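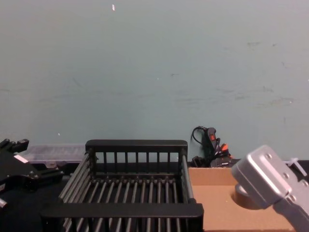
The Open Rack
What a drying basket does, and how to place one

Sunday, March 18, 2018

A dish rack is a support structure with one job: to hold wet objects apart from one another while water leaves them. Everything else about it is a matter of spacing, height and footprint. The category has changed very little in the time that most other kitchen goods have been redesigned several times over, and the black rectangular basket remains the standard form.

Water leaves a plate in two stages. The first is drainage, which takes most of the visible water and is over in a few minutes if the plate stands close to vertical. The second is evaporation of the film that remains. Drainage depends on angle. Evaporation depends on air, and air depends on the gap between one plate and the next. A rack that drains well can still dry badly if the plates lean on each other at the top.

The floor of the basket controls the first stage. Parallel rods give water a direct way down and leave only a narrow line of contact with whatever rests on them. A solid or perforated floor does the opposite. It holds a film of water under the rim of every upturned glass, and the glass comes off the rack with a wet ring hours later.

Spacing is the figure most buyers ignore and most makers leave off the label. For this article we set up a basket at our Plernthorpe workroom and loaded it with the Strachan dinner set we use for all kitchen tests. At a pitch of 40 millimeters between plates, the set dried without toweling, including the foot rings. With plates in every available slot, the upper halves dried and the lower edges did not. Loading every other slot is slower at the sink and faster overall.

Bowls are a separate problem. A deep bowl set in a plate slot tips back, and the curve of its base collects water that has nowhere to go. Bowls should lean forward against the next support with the opening angled down. If the rack will not hold them that way, put them upside down across the floor rods at one end and accept the loss of space.
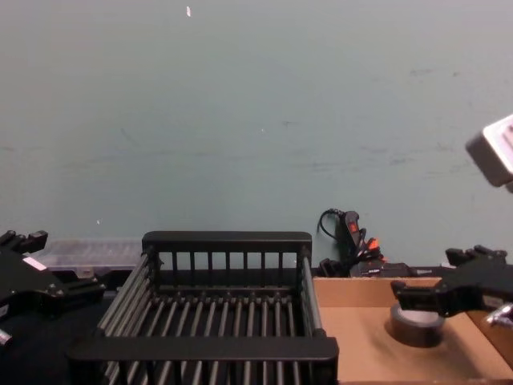 Side walls matter more than they appear to on a store shelf. Open sides made of long horizontal rods admit air at the level where it does the most good, along the lower edges of the plates. They also let pan handles and ladles project outward, and this can be a nuisance on a narrow counter. A raised back panel is useful against a wall. It stops a leaning tray or cutting board from touching the paint, and vertical bars do this without blocking air the way a solid sheet would.

Placement is usually decided by whatever counter is left over. Two points are worth checking first. The back of the rack should stand clear of the wall by at least the width of a finger, so that damp air can rise. And the rack should not share its ground with closed storage. Clear plastic boxes are often parked beside a rack for lack of a better place, and a lid that takes splashes every evening will pass some of that water to the contents when it is opened.

Painted walls behind a rack collect marks. Rims, handles and boards all leave them, and a matte finish shows them sooner than a gloss one. Wipe with a damp cloth and a little dish soap, working from the bottom up to avoid streaks. Abrasive sponges remove the mark along with the sheen, and the repair is then larger than the fault.

Dark coatings hide tea stains and show scale. The white deposit left by hard water gathers on the undersides of the rods, where it is easy to miss. Soak the rack for 9 minutes in warm water with a cup of white vinegar, brush along the rods and rinse. Check the ends and crossings for breaks in the coating while it is in the sink. On coated steel, a break at a weld will rust from the inside, and paint over it does not last.

As for capacity, the Drarkeo guide to small kitchens allows one plate slot per person per meal plus four. That is generous for a household that washes up twice a day -- and short for one that leaves it all until night. The older Tirer guide gives no number and tells the reader to measure the counter. We would start there. A rack that overhangs the sink edge will be moved several times a day, and it will usually be moved while loaded.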